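Workshop Wiki > Builds > Grippers > Skukemley

Skukemley
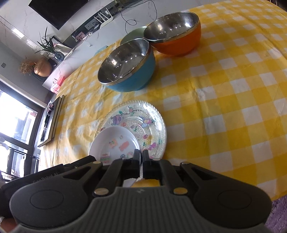
Skukemley is a home-built program for teaching a machine to clear a table, begun by Anitha Reddy in Clakgate and continued, with interruptions for meals, at the Mundeck shared workshop. The name covers three things that its users rarely bother to separate: the hand-held gripper work, the arm that is supposed to learn from it, and the notebook in which the arm's failures are written down. The notebook is the most complete of the three.

Background

Reddy had built two small arms before Skukemley, both of which could stack foam blocks and neither of which could be trusted near crockery. Her stated aim for the third was "a plate, off another plate, without a noise." She began with the arm itself, spent a winter on its shoulder joint, and then put it on a shelf when she realized she had no idea how to tell it what to do.

The present method dates from March. A person holds a gripper by hand, does the chore at an ordinary table, and the motion is kept as a lesson for the arm. The advantage is that the arm need not be finished, or even plugged in, for work to go ahead. Critics at Mundeck have pointed out that this is also how the shoulder joint came to be left as it is.

Method

Sessions are held at a dining table with the cloth left on. Reddy tried a bare bench first and found that the lessons were tidy and of little use, as few people eat off a bench. Cloths bunch and slide, and the arm will have to put up with that too.

A standard session has 13 moves. The operator closes the fingers on the rim of the upper plate, lifts, carries it to a clear spot and sets it down. Bowls follow. The rules are short:

Pinch the rim, never the middle.
Lift straight up before going sideways.
Do not help with the other hand.
If a plate is dropped, finish the move and write it down.

The third rule is the one most often broken. An early batch of 70 lessons had to be thrown out when it was noticed that the operator's left hand turned up in most of them, steadying things. Reddy, who was the operator, entered this in the notebook under "personnel."

By January 21, 2018, the collection stood at 449 usable lessons. A further batch is described in the notebook as "usable by someone else."

Tableware

Small plates, nested on larger ones, are the main subject. A light plate with a thin rim is easy to pinch and easy to fling. Glass is harder: it is heavier, it shines, and a textured rim gives the fingers several opinions about where the edge is. Steel-lined bowls are considered the difficult case, as their insides mirror whatever is in the room, and early software at Mundeck regularly tried to pick up the reflection of the window.

Mugs were added and then withdrawn. The handle question remains open and is not discussed at dinner.

The Pisharody stand

The arm is meant to sit on a clamp-on base known as the Pisharody stand, made from two lengths of steel angle and a vise screw. It holds well on tables up to 4 centimeters thick. Reddy's own table is thicker than that. A longer screw was ordered, arrived with the wrong thread, and now props open the workshop door.

Reception

Opinion at Mundeck is divided. Supporters note that almost anyone can record a lesson after a few minutes of practice, and that the method costs little beyond time and the occasional saucer. Others say that a household which has cleared its own table several hundred times in order to avoid clearing the table should look at its figures again. Reddy's reply, copied into the front of the notebook, is that the dishes were going to need moving anyway.

The arm has so far completed one full move without a person touching it – a plate, from left to right, with some noise.

Related articles
Pisharody stand
Mundeck shared workshop
Shoulder joints, home-built
Foam block stacking
Rim grasp
List of unfinished arms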